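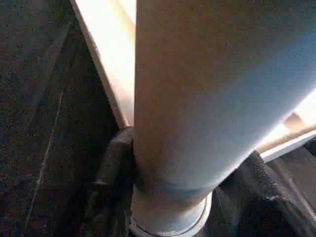
Do you need glue to put one of these tube-and-connector stands together?
The kit is a push fit and comes with no glue. If you glue it you won't get it apart for storage, and storing it flat is half of what you paid for.

The Gondmont Stand, in Pictures

I put off this page for a while because I don't much like kit furniture made of plastic tube. You push some white pipe into some white corners, hang a sheet over it, and a company tells you that you own a grow tent, a drying cabinet or a display case, depending on which store you bought it from. The Gondmont is sold as all three. It has 264 reviews on the page where I ordered it, and the ones I read were mostly written the day the box came. I'd like to hear from those people in March, after a winter in a garage.

So take what follows as notes from somebody who wanted it to be bad and has had to settle for mixed. The pictures are in no special order. I left out the box, which was a box.

The tubes

Plain white tube, light in the hand. The listing gives the tall ones as 918 millimeters, and mine measured close enough that I'm not going to argue. What I will argue with is the word "structural," which shows up in the listing over and over. A tube this light is structural the way a drinking straw is. It holds itself up, and it holds up a cover. Ask it to carry a shelf of wet pots and you will be mopping.

Seat the tube all the way into its collar before you do anything else. With mine there was a point partway in where it felt finished and wasn't. Twist while you push. The instructions show a straight arrow, and the straight arrow is wrong.

I also cover the table before I start. The sheet in the kit is no good for this, so use one of your own. White plastic picks up every scuff, and once it has a scuff no cleaner I own will take it out, including the Avden spray that came free with the order and smells like a dentist's office.

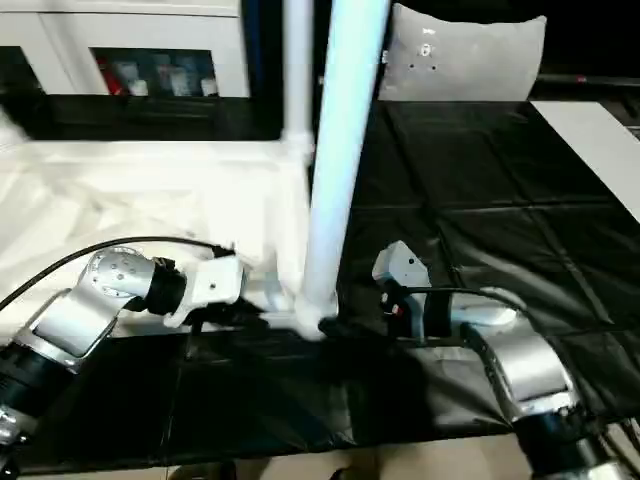 Tall white upright on the black sheeting, with a thinner pole, a T connector and the wrinkled plastic just behind.

About those wrinkles. The listing photos show a cover as smooth as window glass. Mine came folded hard and kept its creases. One reviewer suggests a hair dryer on low. I tried it on a corner and got a corner with softer creases, so that's a maybe. A week hanging up did about as much for no effort.

The T connectors are the part I went in expecting to hate, and they're decent. Mine are stiff at first. If yours slide on with no effort at all, I'd send them back, as a loose T will let the whole thing lean. I used to own a Šimek stand with metal corners, and it leaned worse than this one does, so I can't even claim that metal is the answer.

Keeping an upright upright

A pole standing by itself proves very little. Everybody's looks straight until the crossbars go on, and then you find out which one was a hair off. Go slowly on the second side. Hold the upright low when you set it and again higher up when you put the top piece on. Holding it only at the top is how I bent the lip on a collar, and spare collars are sold in a pack with a bunch of other things you won't need.

The listing also says the tube is "tested to 4000 cycles." Cycles of what? I wrote and asked. The reply thanked me for my interest in quality. I would guess they mean pulling it apart and putting it back together, which is more than I plan to do in this life. Whatever it is, no test report came with it, and I'm not giving points for a number printed by itself.

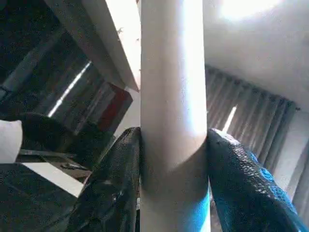
The molded tray

This is the oddest thing in the pictures and the one I changed my mind about, partly. A flat tray would have been cheaper to make and easier to wipe, and it's what I wanted. This one is all slopes and steps and shallow compartments, with a peak sticking up near the middle. Gondmont calls it "terrain drainage." I call it a place for dirt to sit.

To be fair to it, the rim seems well made, and there's a proper lip at the back. Small things stay in the pockets where you put them. I've kept plant tags in one and clips in another. Try to set down anything with a wide flat bottom, though, and it rocks on a ridge. For that you need a board across the top, and then you've paid for a landscape and covered it up.

Cleaning is a soft brush and patience. A sponge skips right over the low spots. I have my doubts about how white it will look in a year, and matte plastic isn't forgiving.

Would I buy it again? At the sale price, maybe. At the full price I'd look hard at the Firninley version, which has a flat tray and a worse cover. Somebody should sell the good half of each.

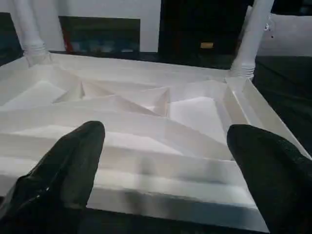
Marietjie Engelbrecht wrote in to say I'm too hard on the tray. She has used hers for two seasons and says the slopes do send water down into the deeper pockets, where she takes it up with a turkey baster. She agrees with me about the cover, and adds that hers split along a crease in the cold.

I'm willing to believe her about the water. Needing a turkey baster still sounds to me like a tray that doesn't drain.

Uthai Thepsuriya: Twisting the tube is right. I would add a little dish soap on the end if the collar is really tight. Wipe it off after. And I have the same email about quality, word for word.

More comments are welcome, especially if you've had one of these standing through a winter.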